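Play Kitchen Sorting Table: Project Report
Romain Barbier
Jan 17, 2024

Print this page | E-mail this page

For my project I built a table-top play kitchen where every toy food has to go somewhere sensible. I wanted things that are easy to tell apart by shape and color, and the carrot and the chili pepper won me over right away (they're such good shapes!).
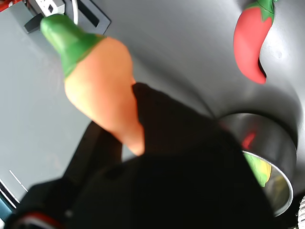 I started in August with a list of 16 toy foods and cut it down a lot. Anything that rolled off the table went back in the box, and so did the grapes, which I still miss. I named the setup Kevetti and made a set of rule cards to go with it, each one with a single job on it, such as "put a fruit in the pan."

The dishes took me longer to choose than the food. I wanted real cookware, and a stainless steel saucepan is great for this – it feels like proper cooking, and the long handle gives you something to plan around.

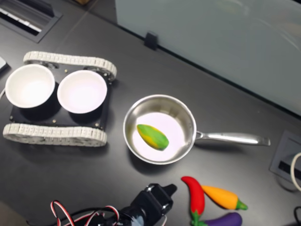 White bowls were my other favorite choice. Bright food shows up so well against a plain white inside, and I'd love to try a whole round with just bowls next time. I also like the dark tabletop much more than the pale one I sketched at first.

The fruit card was the one I kept going back to. It sounds too easy, but choosing between fruit and vegetable got people talking every time, especially over the chili!

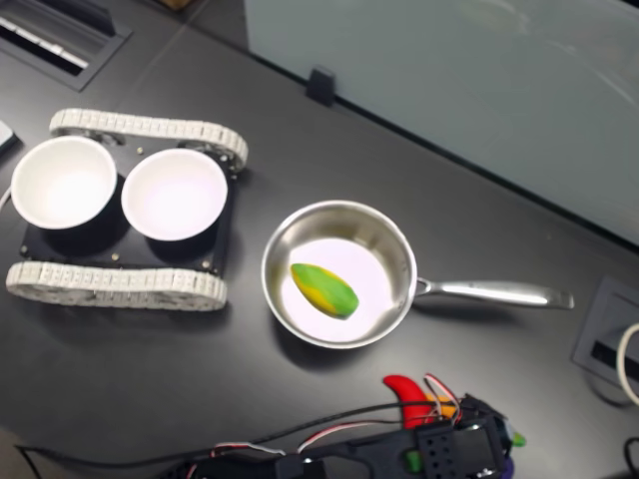
Figure 3. Toy fruit in the saucepan, with the two white bowls to the left.

Next I want to write cards with 2 steps and add a lid for the pan.

Print this page | E-mail this page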